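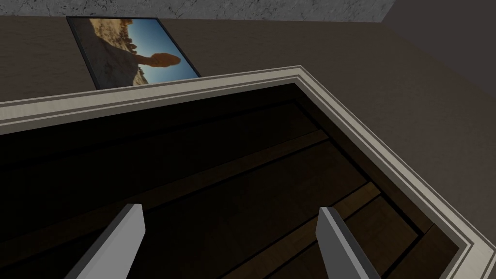 Bin entry, simulated wrist view, gripper open over the plank floor.

To: sim-practice list
From: Hadiza Chukwu
Date: May 10, 2018
Subject: Re: Draft 2, section on bins and trays

Wike wrote:

> I've read the draft and most of it is fine by me. My trouble is with
> the part on containers. It says the fingers must be "fully open before
> entry" but it doesn't say what counts as entry. At Voltlow we have
> always taken it to mean the moment the fingertips pass below the top
> of the rim. The Emside people take it to mean first contact with the
> contents. Those give different pass rates on the same runs.
>
> Also, do we really need 200 runs per container? For a plain box that
> seems like a lot of machine time to learn very little.
>
> And can somebody say whether background objects are in or out? The
> draft mentions "clutter" once and then drops it.
>
> Wike

Thanks for this. I'll take the points in order.

On entry, I agree the draft is vague and I'd like to settle it with the Voltlow reading. The rim is something everyone can find. Contents move around, and in an empty box there are none to touch, so the Emside reading gives you no entry at all. Proposed wording:

 "Entry begins when any part of either finger is lower than the highest
 point of the rim. The gripper shall be at its full commanded opening
 before entry begins."

The still at the top has the fingers spread wide with a good gap of floor between them. A still can't tell you when they opened, which is why the wording refers to the commanded opening. Please log the command and the measured width together, with the same clock. Two of the sets I was sent last month had the width logged on its own, and I couldn't use them for this check.

The rim needs a little more care than I gave it. A good many of our box models have a molded rim like the one in the still, with a groove along it and a step down to the inside. Some teams have been using a flat collision shape there to save time. That is fine for planning, but not for scoring. If a finger would catch on the step, the scorer has to know about it. I'd add:

 "Where the drawn rim and the collision rim differ, the difference
 shall be stated in the report."

I don't want to put a limit on the difference yet. Utley has offered to try a few values and report back, and I would sooner wait for that than guess.

On the number of runs, I'd keep 200 for any container with walls. The straight-down approaches pass almost every time and tell you little, I agree. The corners are where the failures are. When we cut the count in our own tests, the corner approaches dropped to a handful and the results jumped around from one batch to the next. If Voltlow wants to save machine time, I'd be open to fewer runs in the middle of the box as long as the corner share is kept. Send me a split and I'll put it to the list.

Lighting was not in your note, but it belongs in the same section. Deep boxes come out very dark inside, close to black in places, and the seams in a plank floor are thin dark lines on top of that. A detector tuned on bright trays can do badly there. Draft 2 only asks for "normal lighting." I suggest we ask each team to save one rendered view per lighting setup, from the same camera the policy uses, and attach it to the report. It costs nothing and it settles arguments later.

On background objects: in. They stay in the view, and they are not to be removed for scoring runs. A framed desert picture lying flat beside the box is a fair test of whether the detector keeps to the box - it has a strong outline and bright colors, and it has nothing to do with the task. What I would rule out is anything placed so that it blocks the approach path. That should be its own test, with its own heading. I'll drop the word "clutter" and use "objects outside the container" all the way through.

Still open:

- how much the rim shapes may differ (Utley)
- the run split between corners and middle (Wike)
- whether a touch on the inner wall is a failure or a note

The last one I have no firm view on. Our own scorer calls it a note if the finger keeps moving and a failure if it stalls, but I know Emside is stricter. If you have a rule you use in house, please post it as written, even if it's rough.

I'll hold the text of draft 3 until I've heard from both of you.

Hadiza

Contact the list owner | Copyright remains with the authors of each message | Back to top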